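Main page | Contents | Recent changes | Help

Demonstration gathering

Demonstration gathering is the work of recording examples of a task so that a learning system can copy it. One recorded attempt is usually called an episode. An episode holds the camera images, the path of the tool and the opening and closing of its fingers.

Early projects moved a full robot arm by remote control. Hand-held grippers came into use later. The person carries the tool to the object and squeezes it shut, and a camera on the tool records what the fingers face. This is faster than driving an arm, though the paths still have to be checked against what the arm can reach.

The Kavport set, led by Rocío Lorente and Dimas Tjoa, covers bags, straps and zippers. It was planned at 2000 episodes and grew to 3000. After review, 1338 were kept for the first training run. Each task was recorded by three people, as a single person tends to repeat the same approach.

Views from a hand-held gripper at a wooden tabletop, the first with a white strap between the open fingers:

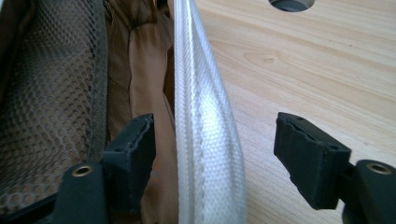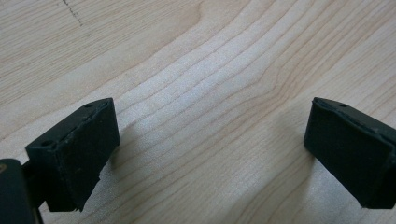
Review is mostly done by hand. Ningsih Ginting, who wrote the labeling rules for Kavport, separated failed grasps from slow ones and kept a share of both. Episodes with missing tool positions were dropped — a gap of even a few images can spoil the path. Later sets, among them Zamton, use the same rules with small changes to how the start of a grasp is marked.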